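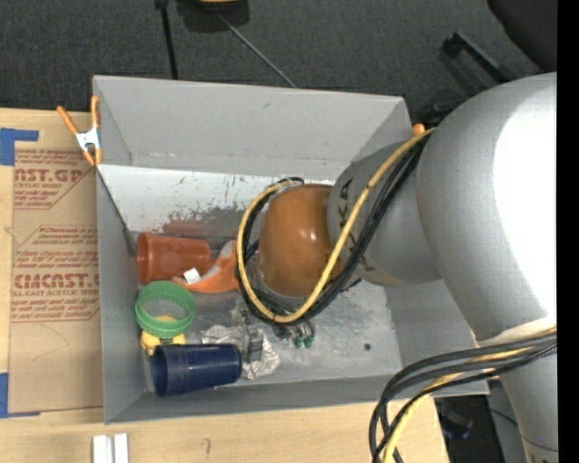 News > Local Business > Materials and Storage

May | By Naomi Mbwambo

Kesard keeps open metal bins in service, changes inspection rule

The Kesard sorting shop in Grenon will keep its open-top metal bins in use for cloth and small mixed items, after a review of its storage equipment. The shop had been considering a switch to molded plastic tubs.

The review covered 472 bins at two sites, the main shop in Grenon and the smaller receiving room in Bustley. Of these, 31 were withdrawn. Most of the withdrawn bins had bent rims or split corner seams. Two had floors worn thin enough to flex under hand pressure.

Surface wear alone will no longer be a reason to withdraw a bin. Under the old rule, a bin with heavy scratching or staining on the floor was set aside at the next check. Kesard found that this rule removed a large number of bins that were still square, stable and free of sharp edges. Scratches, cloudy stains and old paint marks will now be noted on the check sheet and the bin returned to the bench.

Burrs are treated differently. Any raised edge that catches a cotton test cloth has to be filed flat before the bin is used again. The test cloth is drawn once along each wall and once across the floor. Holes in the floor are accepted if the edge is smooth and the opening is smaller than the smallest item sorted in that bin. Bins with larger holes are restricted to cloth.

The bins are used on tabletops and hold items between intake and sorting. Cloth is placed in them unfolded. The shop tried folding at intake last year and dropped the step when it slowed the receiving room by almost 10 percent with no gain at the sorting tables.

Plastic tubs from Pawlak were tested at the Bustley site over the same period. They weighed less and were easier to wash, but the walls bowed when the tubs were filled with hardware, and the tubs moved on the table during unloading. Kesard said the tubs already bought will be used for dry storage on shelves.

Replacement metal bins have been ordered for the withdrawn units. They have the same outside dimensions as the current ones, so existing shelves and carts will not be altered. The withdrawn bins will be sold as scrap, apart from those with bent rims, which are being straightened in Grenon and checked a second time.

The new inspection rule applies at both sites from the start of next month. Check sheets in the old format can be used until the supply runs out.

Last updated: 10 a.m.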